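Opinion > Automation > Grippers and Hands

Buy the Plain Gripper First

By Guoqing Fan
June 28, 2018

Most small shops shopping for their first gripper spend too long looking at fingers and not long enough looking at their own parts. I did the same thing. Last year I had three grippers on loan at Hotgate and a spreadsheet with 14 columns, and I filled in every column before I had picked up a single thing we handle.

The three were a soft one with air-filled fingers, a three-jaw unit from Huamán, and a two-finger parallel gripper from Jokard with flat plates. The soft one cost 2,220 dollars. The Jokard cost 595. On paper the soft one won nearly every row, and I was ready to order it.

Then Tarık Polat, who runs our packing cell, told me to stop using the foam test blocks and use the kind of junk that ends up on a real bench. So we put the parts kit away and worked with mixed items and cheap woven baskets. Rigid things, round things, things with a label that slides. 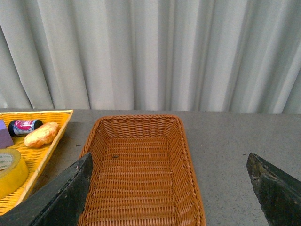

I changed my mind over the next few days. The soft gripper was lovely on round items and poor on anything thin and flat. It also needed an air line, and the air line needed a regulator, and the regulator was set wrong twice. The three-jaw unit centered cylinders very well but wanted more room around each item than a basket gives you. The two flat fingers were never the best at any one item. They were second best at almost all of them, and when they missed I could see why they had missed.

I put a lot of weight on that last part. A miss you understand can be fixed with a new approach angle or a strip of rubber. With the soft fingers I would watch an item roll out and have no idea what to change.

People who sell adaptive hands will say I tested too few items and gave up early. We ran 30 picks per item, which is small. A lab would want more. A shop with one arm and one person to look after it has to decide on about that much evidence, and I think that is fine.

I would say the same about wrist cameras. We used the Werum one because it came with the arm. A better camera would help, but I would wear out the cheap setup first and write down what it can't do.

Scratched fingers don't bother me either. Plates are easy to replace. We have ordered a second set and will fit them in August.

Related
Do You Need a Force Sensor?
Air or Electric: Running Costs for a Small Cell
Choosing a Controller You Can Repair
Letters: More on Finger Pads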